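Relatório de projeto: ruído e concentração nas salas de estudo

Unidade curricular de Métodos de Investigação
Grupo 4
Orientação: Orysia Ivanyshyn

1. Tema e motivação

O nosso grupo escolheu estudar o ruído nas salas de estudo da residência Melnychuk. A ideia surgiu na época de exames, quando vários colegas trocaram de sala a meio da tarde e se queixaram de que o piso de baixo era impossível. Quisemos perceber se a queixa correspondia a uma diferença mensurável ou se vinha sobretudo da impressão de cada um.

O tema já tinha sido tratado por um grupo do ano anterior, que trabalhou apenas com inquéritos. Lemos esse relatório e aproveitámos três perguntas do questionário. A parte das medições foi feita de raiz.

2. Locais estudados

Trabalhámos em duas salas. A sala Wetska fica no rés do chão, ao lado da entrada, e tem porta de vidro. A sala Plesteck fica no segundo piso, ao fundo do corredor, e tem porta de madeira maciça. As duas têm paredes lisas, sem painéis acústicos, e nenhuma tem alcatifa.

Esta falta de superfícies absorventes pareceu-nos importante logo na primeira visita. Uma parede lisa e um tampo duro devolvem a maior parte do som que recebem, e uma conversa em voz baixa junto à porta ouve-se sem dificuldade na mesa mais afastada.

3. Método

As medições foram feitas com o sonómetro Dradau, emprestado pelo laboratório de Física, colocado à altura da cabeça de uma pessoa sentada. Registámos valores em três períodos do dia: de manhã, às 15h e depois do jantar. Cada registo durou cinco minutos. Quando alguém falava connosco durante o registo, repetíamos tudo, o que aconteceu mais vezes do que esperávamos.

No total ficámos com 368 registos válidos, distribuídos pelas duas salas ao longo do mês de maio. Os registos com janelas abertas foram guardados à parte e não entram nas médias.

O questionário foi preenchido por 38 residentes. Perguntámos em que sala estudavam, a que horas, que ruídos os incomodavam mais e se usavam auscultadores ou tampões. As respostas eram anónimas.

4. Superfícies e reverberação

Para comparar a reverberação usámos o método simples sugerido nas aulas: bater palmas uma vez, gravar e ver no computador quanto tempo o som demora a desaparecer. Não é um método rigoroso, mas serve para comparar duas salas medidas da mesma maneira. Na Wetska o som demorou sempre mais tempo a extinguir-se. A sala é maior e tem menos mobiliário, e achamos que isso explica boa parte da diferença. 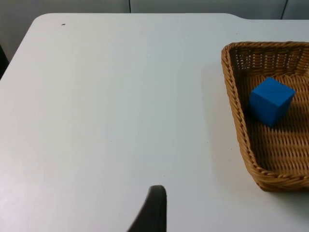 Tampo branco e parede clara, ambos lisos. 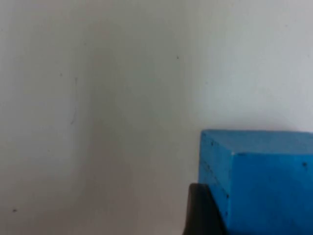 Kimie Sakai discordou desta leitura quando apresentámos os resultados preliminares à turma: para ela, o problema da Wetska era a porta e o movimento da entrada, e a reverberação teria um peso pequeno. Sugeriu que repetíssemos as medições num período sem circulação no corredor. Seguimos a sugestão e fizemos uma série curta às 7h. Com o corredor vazio, os níveis da Wetska desceram bastante e aproximaram-se dos da Plesteck, o que lhe deu razão em parte. O tempo de extinção das palmas, esse, manteve-se igual.

5. Resultados do questionário

A maioria dos inquiridos apontou as conversas como o ruído mais incómodo, à frente das cadeiras a arrastar e dos telemóveis. O ruído da rua foi pouco referido. Quem estuda à noite queixa-se menos, embora nesse período tenhamos registado valores parecidos com os da tarde. Uma explicação possível é que à noite o som é mais constante e há menos interrupções súbitas.

Muitos residentes disseram usar auscultadores, mesmo sem música. Não tínhamos previsto esta resposta e, por isso, não perguntámos se o faziam também em casa.

6. Custos e propostas

Pedimos preços para duas intervenções. Forrar o teto da Wetska com placas absorventes ficaria por uns 2000 euros. Uma vedação nova para a porta e feltros para os pés de todas as cadeiras custariam 800 euros. Propomos começar pela segunda, que responde às queixas sobre cadeiras e reduz o som vindo da entrada.

7. Limitações

Só tivemos um sonómetro, pelo que as duas salas nunca foram medidas ao mesmo tempo. Também não registámos o número de pessoas presentes em cada medição, dado que faria falta para separar o efeito da sala do efeito da ocupação. Os ficheiros com os registos e o questionário completo seguem em anexo.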